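4. Vérifier la vue poignet avant une évaluation en simulation

Cette section suppose que Stellovari est installé et que la scène Olvera se charge sans message rouge. Les messages orange sont une tradition de la maison, vous pouvez les laisser défiler.

Le protocole compare 2 politiques : la première apprise avec la seule vue poignet, la seconde avec la vue poignet et la vue fixe. Chacune joue 700 épisodes. Si la vue poignet est mal réglée, vous obtiendrez quand même un joli tableau de résultats, et c'est bien le problème.

4.1 Charger la pose de contrôle

1. Ouvrez le projet Plurnby et choisissez la scène Olvera dans la liste.

2. Dans l'onglet Robot, cliquez sur « Pose de contrôle ». Le bras simulé s'y rend par ses propres moyens. Ne touchez pas aux curseurs pendant le trajet : ils répondent, hélas.

3. Ouvrez la pince au maximum et vérifiez qu'aucun objet n'est attaché. Un objet oublié d'un essai précédent reste collé à la pince avec une fidélité remarquable, même après un redémarrage de la scène.

4. Affichez la vue poignet en pleine fenêtre et désactivez le bruit d'image ainsi que la randomisation des couleurs. Vous les remettrez au point 4.3.

5. Comparez avec la vue de référence ci-dessous. Les deux doigts doivent être entiers, écartés, le corps noir de la pince occupant le bas de l'image.

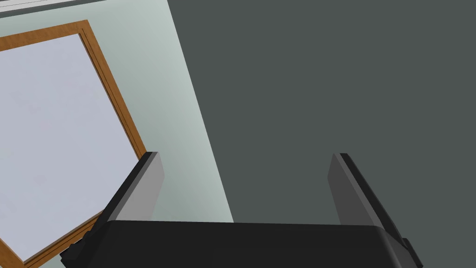
Rédaction : équipe Gumton, guide Stellovari, mise à jour de juillet

Le panneau clair à cadre de bois, à gauche, sert de repère pour l'orientation. Il se présente très en biais, et le cadre passe derrière le doigt gauche. S'il vous apparaît bien droit, comme accroché par quelqu'un de soigneux, la rotation du poignet n'a pas été appliquée.

La grande surface gris anthracite, à droite, inquiète tous les nouveaux utilisateurs, qui ouvrent un ticket intitulé « écran noir ». Il n'y a pas d'écran noir. Une zone unie et sombre est attendue à cet endroit, derrière le doigt droit et entre les doigts. Ne compensez pas en montant la luminosité : les politiques ont été entraînées avec ce réglage et elles sont susceptibles.

ATTENTION - Ne déplacez jamais la caméra à la souris pour « rattraper » la vue. Le décalage est enregistré dans le fichier de scène, silencieusement, et s'ajoute au suivant. Utilisez uniquement Réinitialiser > Caméra poignet.

4.2 Corriger un écart

1. Un doigt sort du cadre : réinitialisez la caméra, puis rechargez la pose. Dans cet ordre. L'ordre inverse fonctionne aussi, mais une fois sur deux, ce qui complique la rédaction des articles.

2. Les doigts sont bien placés, mais le décor diffère : la scène chargée n'est pas Olvera. Contrôlez le nom en haut de la fenêtre avant d'accuser le moteur de rendu.

3. Les faces internes des doigts ont perdu leur dégradé gris : l'éclairage est passé en mode rapide. Revenez au mode standard.

4. Rien ne correspond : fermez le projet sans enregistrer et reprenez au point 4.1. Le « sans enregistrer » est la partie importante de la phrase.

4.3 Lancer la série

1. Réactivez le bruit d'image et la randomisation des couleurs.

2. Fixez la graine à 1 000 pour les deux politiques. Une graine choisie parce qu'elle donne de meilleurs chiffres s'appelle autrement, et les relecteurs connaissent le mot.

3. Cochez « Journaliser la première image de chaque épisode ». Le disque se remplit plus vite - c'est le prix à payer pour comprendre un échec trois semaines plus tard.

4. Lancez la première politique, attendez la fin, rechargez la pose de contrôle, lancez la seconde.

Note - Le taux de réussite affiché en cours de série est une moyenne provisoire. Il monte souvent au début, moment où l'on est tenté de prévenir ses collègues. Attendez le fichier final.

Les résultats sont écrits dans le dossier de sortie du projet, un fichier par politique. La lecture des colonnes est traitée à la section 5.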